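How to budget for a two-armed folding station without fooling yourself

I've now done this twice, once badly, so here are the steps in the order I wish I'd followed them. Prices are in pounds and leave out VAT.

1. Write down the job before you look at any arms

One sentence will do. Ours was "pick up a crumpled garment, spread it, fold it, put it aside". Leandro Esteban made me take out the word "quickly" (fair enough!) and that alone knocked two models off the list. Soft cloth needs two arms, so put both in the sum from the start, plus a camera on each wrist.

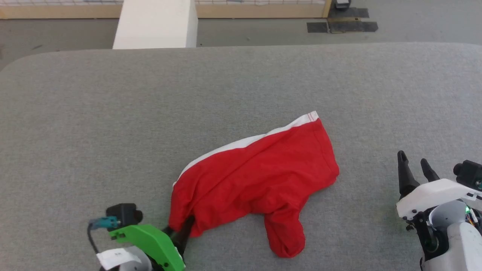
2. Price the table as part of the robot

I left this out the first time. You want a covered top with a bit of give, and enough room between the arms for the biggest thing you'll fold. Get the quote with the covering included, and ask what a replacement costs. Floltska wanted 12 weeks to make ours, which was longer than the arms took to arrive.

3. Add up the bits that wear out

My line for spares, cables and mounts came to 2,289 in the first year. I'd have guessed half that. Ask each supplier (I asked Sarmiento and Skulero) for the price of one finger, one pad and one cable, sold singly. If they only sell full kits, put the full kit in your sheet. 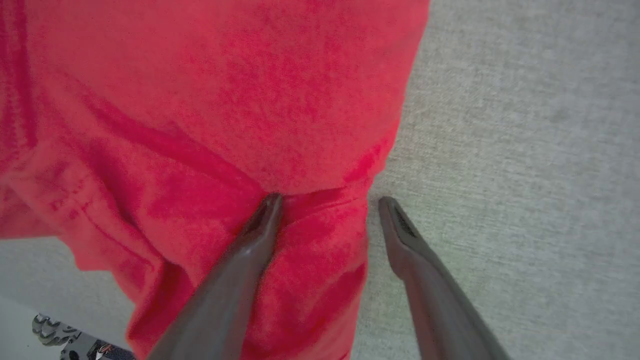 Fingers are where I'd spend a little more. We started on the cheapest set in the Trokinness catalogue and I spent ages wondering why thin cotton kept getting away from us. So do check the inner face before you order: a dark pad with fine ridges near the tip, like the one on the right-hand finger, is the sort of thing I look for now, and I'd want to know whether it can be swapped without buying the whole finger. Budget for 3 sets per arm.

4. Buy your test garments now

Cheap, but they still need a line. I put down 50 pieces in mixed fabrics, with plenty of fuzzy and stretchy ones in there, as a pile of smart cotton shirts will tell you very little.

5. Hold some money back

I keep a tenth of the total unspent until the station has run for a month. Last September it went on a second set of camera cables and a better stool.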